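Taldale Residents' Services
Household Guidance: Keeping a Small Refrigerator in Good Order

This page is intended for residents of the Clustden and Platstead buildings, where most units are furnished with a compact refrigerator in the kitchen corner or beside the desk. The advice applies equally to full-size models unless otherwise stated.

Placement

A refrigerator gives off heat from its back or sides and needs room to do so. Leave a gap of at least 2 inches between the appliance and the wall, and a similar gap between the appliance and any desk or cabinet beside it. The floor beneath should be level from side to side. If the door swings open by itself, raise the front feet slightly by turning them until the door falls gently shut.

Do not place the refrigerator in direct sun or next to a radiator. Do not run it from an extension cord or a power strip. Residents who cannot reach a wall outlet should contact the building office before moving the appliance.

Temperature

The food compartment should be kept at 40°F or below. The numbers on the dial of a compact model are settings and do not correspond to degrees. Place an appliance thermometer in a glass of water on the middle shelf, leave it overnight, and read it in the morning before the door has been opened. Adjust the dial by one step at a time and allow a full day before reading again. 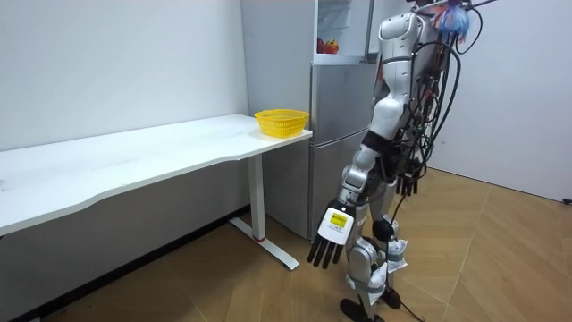
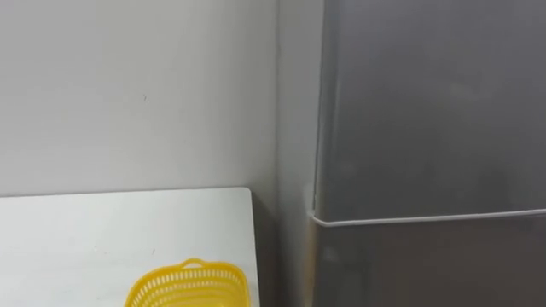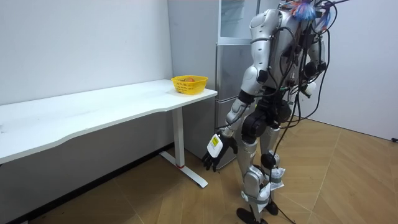 Weekly Cleaning

Wednesday is suggested for this task, as kitchen waste is collected from both buildings the following morning. Discard anything past its date and any cooked leftovers that have been kept longer than 3 days. Wipe spills with a cloth dampened in warm water and a little dish soap. Sugary spills should be soaked for several minutes before wiping; scraping may scratch the liner.

The door seal is often overlooked. Run a damp cloth along the folds, paying attention to the lower edge where crumbs collect, and dry it thoroughly. To test the seal, close the door on a strip of paper and pull. The paper should resist. If it slides out freely at several points, report the fault.

Stainless steel doors should be wiped in the direction of the grain with a soft cloth. Bleach, steel wool and abrasive powders are not to be used on any furnished appliance.

Defrosting

Manual-defrost models should be defrosted when the ice reaches a quarter of an inch. Unplug the refrigerator, move the food to a cooler, and lay towels along the base. A bowl of hot water set on a folded towel inside the freezer compartment will shorten the work. Knives and other sharp tools must never be used to loosen ice. Allow up to 5 hours for a heavy buildup, and dry the interior before restoring power.

Odors

An open box of baking soda on the top shelf will control ordinary smells and should be replaced every few months. For stronger odors, wash the interior with two tablespoons of baking soda dissolved in a quart of warm water. Onions, fish and cut melon should be stored in lidded containers. A smell that returns after cleaning frequently comes from the drip tray, where one is fitted. Unplug the appliance before removing the tray.

Walls and Desktops Nearby

Painted walls may be cleaned with a barely damp sponge. Test any product on a hidden area first. Marks that do not lift with soap and water should be left for the maintenance team, who hold matching paint. Cups and cold containers should be placed on a coaster or mat.

Repairs

Furnished appliances in both buildings are serviced by Mavromatis Appliance Care. Requests are submitted through the building office and should state the unit number, the model number printed inside the door, and the nature of the fault. Residents should not attempt electrical repairs or remove the rear panel.

See also: Guidance Sheet 13, Microwave Ovens and Kettles.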